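Fortschrittsschätzung statt Zeitstempel: Nachtrag zum Tablett-Datensatz

Wir packen weiterhin Tabletts, im Moment die Variante mit dem Sandwich als erstem Artikel.

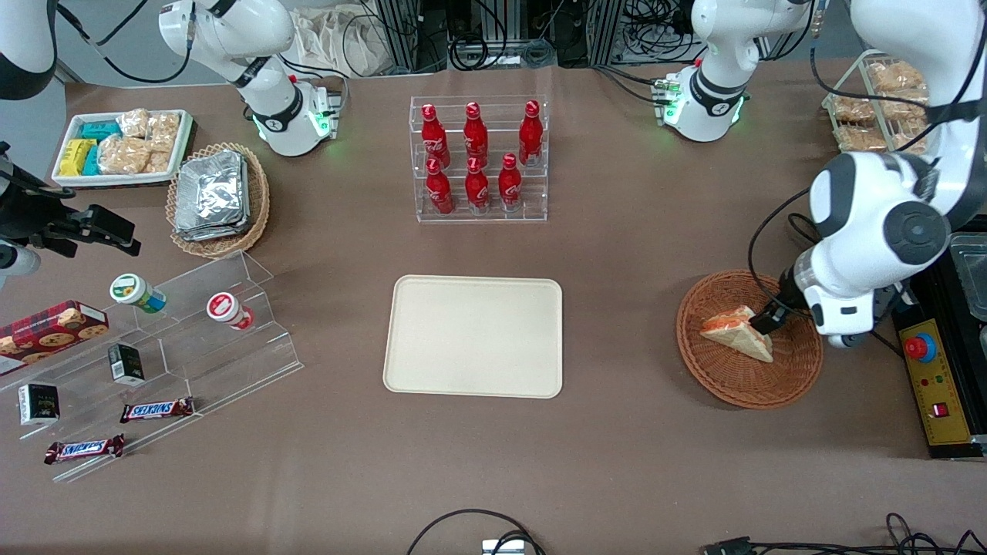 Helge Sundqvist schrieb mir nach dem letzten Beitrag, ein normierter Zeitstempel sei als Fortschrittslabel unbrauchbar, sobald die Bediener unterschiedlich lange zögern. Eine Episode, in der jemand vor dem Greifen mehrere Sekunden stillhält, bekomme für den Stillstand denselben Zuwachs wie für eine abgeschlossene Ablage. Das Modell lerne dann vor allem das Temperament des Bedieners.

Der Einwand trifft zu, und ich habe den Januar im Wesentlichen damit verbracht, ihn zu quantifizieren.

Ausgangslage: Der Datensatz umfasst 1.432 teleoperierte Episoden mit zwei Armen. Jede Episode beginnt mit leerem Tablett, die Anweisung nennt die Artikel und ihre Reihenfolge. Der Fortschrittsschätzer (intern Kataseck) erhält das Bild der festen Kamera und den Anweisungstext und gibt einen Wert zwischen 0 und 1 aus. In der alten Fassung war das Ziel einfach t/T, also der Zeitindex geteilt durch die Episodenlänge.

In der neuen Fassung ist jede Episode in Teilschritte zerlegt: Anfahrt, Griff, Transport, Ablage, je Artikel. Die Grenzen kommen aus dem Greifersignal und der Höhe des Endeffektors. Jeder Teilschritt erhält ein festes Intervall auf der Fortschrittsachse, bestimmt durch seine mediane Dauer über alle Episoden. Innerhalb des Intervalls wird nach zurückgelegtem Weg interpoliert, nicht nach Zeit. Stillstand erzeugt damit keinen Fortschritt.

423 Episoden ließen sich nicht automatisch segmentieren, meist wegen Nachgreifens: Greifer zu, Greifer auf, Greifer zu, ohne dass der Artikel seinen Platz verlassen hat. Diese Episoden habe ich mit dem Annotationswerkzeug von Calik von Hand nachbearbeitet. Hubert Laskowska hat eine Stichprobe unabhängig annotiert. Die Abweichungen lagen fast ausschließlich an der Grenze zwischen Anfahrt und Griff, wo die Definition selbst unscharf ist. Ich habe sie nun auf den Beginn der Schließbewegung gelegt.

Trainiert wurde mit unverändertem Encoder, Batchgröße 16, 3.000 Schritte Aufwärmphase. Die übrigen Hyperparameter stammen aus dem alten Lauf, damit der Vergleich nur die Labels betrifft.

Ergebnis: Auf zurückgehaltenen Episoden bekannter Bediener ist der Unterschied klein. Bei Bedienern, die im Training nicht vorkamen, steigt die Rangkorrelation zwischen Schätzung und Teilschrittfolge deutlich. Die alte Fassung zeigt dort ein typisches Muster: Die Kurve läuft während des Zögerns weiter nach oben und knickt bei der nächsten Ablage ein. In der neuen Fassung bleibt sie in den meisten Fällen flach. Einschränkend ist zu sagen, dass die Rangkorrelation gegen dieselbe Segmentierung berechnet wird, aus der die neuen Labels stammen. Die alte Fassung ist dadurch benachteiligt. Ein fairer Test wäre die Verwendung beider Schätzer zur Gewichtung beim Imitationslernen, mit der Erfolgsrate der Policy als Maß.

Offen bleibt der Rückschritt. Fällt ein Artikel neben das Tablett, müsste der Wert sinken. In den Labels kommt das praktisch nicht vor, weil misslungene Episoden bei der Aufnahme verworfen wurden. Ich habe versuchsweise Episoden rückwärts abgespielt und mit fallendem Ziel trainiert. Der Schätzer sinkt dann zwar, aber auch bei harmlosen Rückzugsbewegungen des Arms nach einer Ablage. Mit vier Bildern Kontext wird es etwas besser, gelöst ist es damit nicht.

Sundqvist schlägt vor, die Rückwärtsepisoden nur ab dem Griff zu verwenden und die Rückzüge auszunehmen. Das läuft gerade auf dem Rechner Tveit, der Vergleichslauf ohne Rückwärtsdaten auf Sellier. Die Segmentierungsskripte gebe ich auf Anfrage weiter, die Schwellwerte für die Endeffektorhöhe müssen aber je Aufbau neu gesetzt werden.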